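Zendetti bench pair — two-arm sorting cell
Set-up and care

We use cookies to remember your region and units. By staying on this page you agree to our cookie policy. Accept | Manage

The bench pair is two white arms fixed to the back edge of one table, each with a black gripper. It handles light household items: cups, bowls, cloths, trays. Most owners have it working the same day it is unpacked. 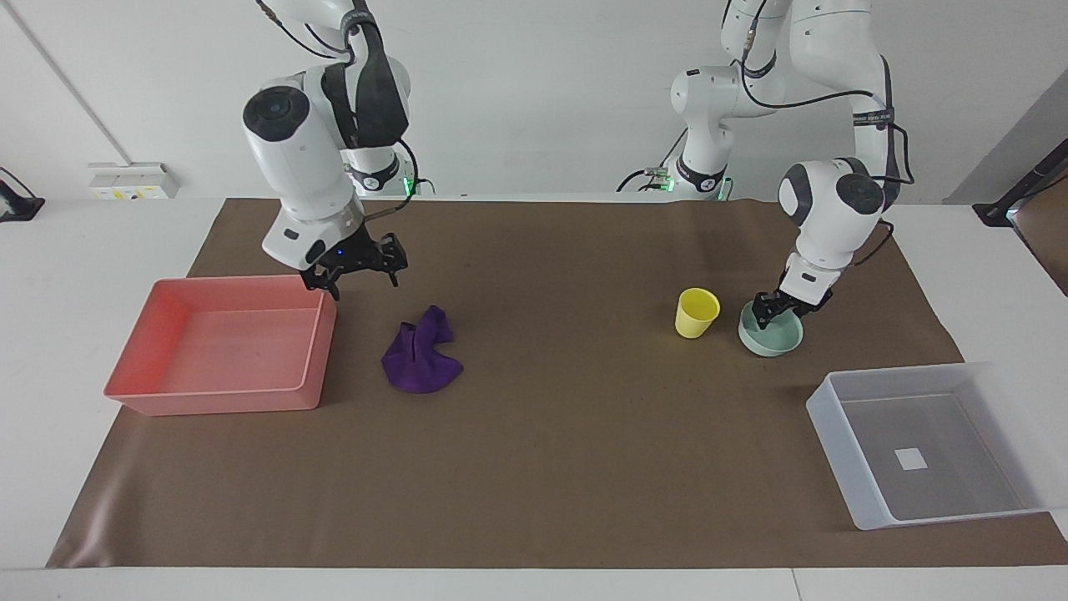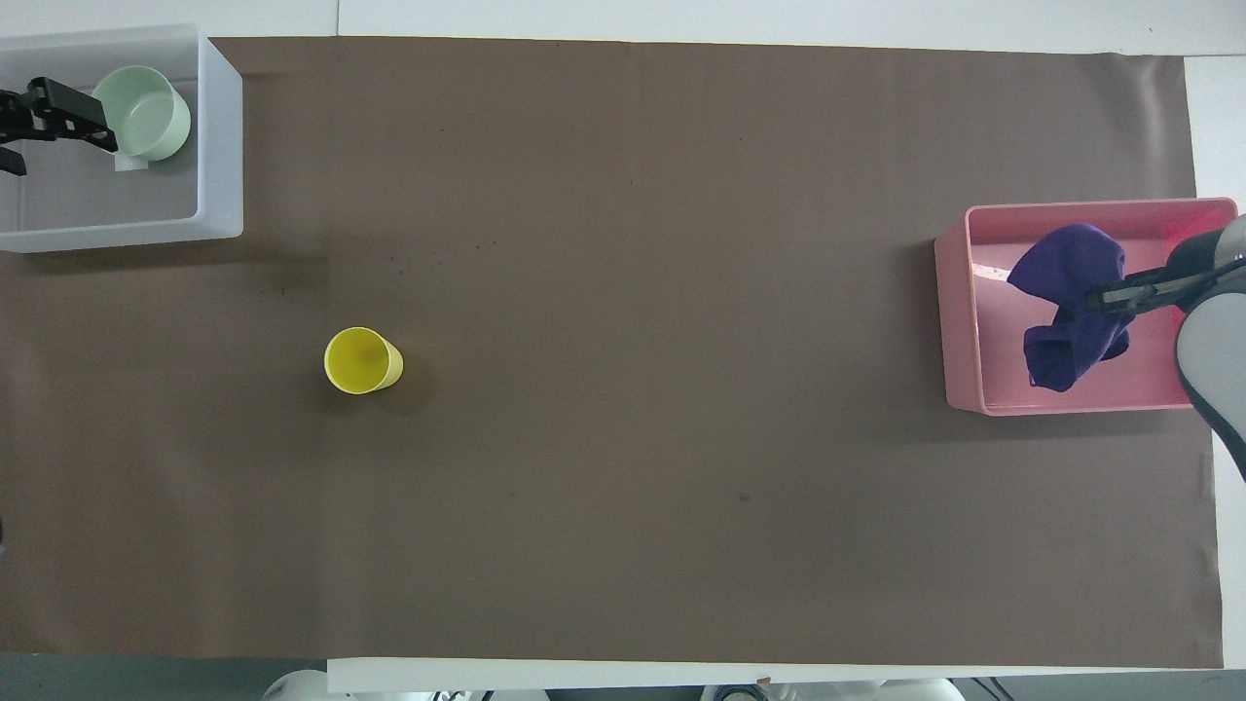
Both pictures: bench pair at work over brown paper, with the pink and translucent bins, the mint-green bowl, the yellow cup and the purple cloth.

Table and paper
Use a flat white tabletop and cover it with a single sheet of brown paper. Kraft paper from any hardware store will do. Smooth it out before the arms are powered and tape down any corner that won't lie flat. Change the sheet when it tears, or every Friday if the cell runs daily.

Bins
Any light plastic bin with an open top can be used. Set one on each side, inside the reach of the arm that will fill it, and run the reach check from the Garside panel after moving either one. The program stores up to 7 bin layouts.

Cables
Follow each bundle down the outside of the arm by hand, with the power off. It should have a little slack at every joint. If a strap has slipped, undo it, move the arm through its full range and do it up again — never pull it tight with the arm folded.

Grippers
Wipe the fingers with a damp cloth at the end of the day. Lint from fabric collects at the finger joints and can be brushed out with a soft toothbrush. Finger pads are sold in packs of 2 under part number 142 and fit either arm.

If a gripper drops thin-rimmed items, check the pads first, then the closing force. The factory setting is 4 on the dial in the Viletti software. Bowls generally hold better at 7.

Service
Arms can be sent to our Saltville workshop for joint work. Remove the grippers and pack them separately.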